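May 27, 2022

I slept badly and came to the lab before Delali, so I had one quiet hour with the arm. I made coffee, I cleaned the handles of the leader arm with alcohol, and I read again my notes from yesterday. They are not good notes. I wrote "slower at the end" three times on one page and did not write at the end of what.

The task this week is wiping. The robot must take the eraser, go to the mark on the whiteboard, rub until the mark is gone, and put the eraser back at the side. When I tell this to my mother on the telephone she says that a child of three can do it. She is right, and I would like to see her do it with my two hands on the leader arm and no feeling in the fingers.

Mr Fonseca wants 200 good demonstrations of this task before we go to the next one, and 500 if the first training is weak. Yesterday I was proud of my number until Olga looked at the recordings in the evening. She refused many of them. In some, I went to the eraser, stopped, changed my mind, and went again. "It will learn your doubts," she wrote in the sheet. I was a little offended, and then I watched them and saw that she was correct. The arm hangs over the board like a person who has forgotten why he entered the kitchen.

So today I made a rule for myself. Before I touch the handles I decide the whole movement in my head: where I take the eraser, from which side I come to the line, how many times I rub. Then I do it without thinking again. If I make a mistake I finish the mistake and correct it in one movement, as Olga asked, and I do not freeze.

Delali draws the marks. I asked him to make each one different, and now he enjoys himself too much. In the morning he drew waves, a fish and the first letter of his name. After the break I asked for simple lines again, because a fish takes a long time to rub and my wrist was hurting. 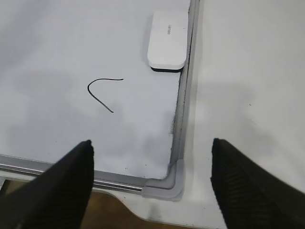 *From the wrist camera, with one of the simple lines and the eraser at the right edge of the board.*

I looked at this view for a long time in the afternoon. When I drive the arm I stand beside the table and I see everything from above my own shoulder. The robot does not have my shoulder. At the wrist it has this: its own two fingers, very large, and the board behind them. I understood why my approach from the left is poor. The fingers go in front of the mark just at the moment when it is useful to see it. I tried the last series while looking only at the screen and not at the table. It was horrible for the first ones, I was like a drunk man with a key. Then it became better, and I think these are my cleanest recordings since I started with Bisov.

The pressure is still a problem. With my own hand I know how hard I push. With the leader arm I know nothing, I can only guess from the sound. Too soft, and the felt goes over the ink and leaves a grey cloud. Too hard, and the whole board moves on the table, and then Florêncio must come and put it back on its place. He came twice and did not complain, but he breathes through the nose in a certain way. He promised to bring some rubber for under the frame. I hope he remembers, I do not want to ask again.

We also tried five demonstrations by hand, without the leader arm, pushing the robot itself by the wrist in its free mode. The movement is beautiful this way, and the pressure is much easier. But my arm comes in the pictures all the time, and Olga said on the telephone from Hukthorpe that she cannot use them like this. A pity. I will ask her if she can use only the forces and forget the pictures. Perhaps this is a stupid question. I will write it in the morning when my English is fresher.

At lunch Mr Fonseca said that in December they want to have 2000 demonstrations for all the tasks together. Delali put down his fork. I said nothing and calculated in my head, and then I stopped calculating.

Home late. My right thumb keeps opening and closing a gripper which is not there. I did it at the shop too, with the bread. Tomorrow: tape on the floor where I should stand, new marker (the black one is almost dry), write to Olga about the forces, call my mother.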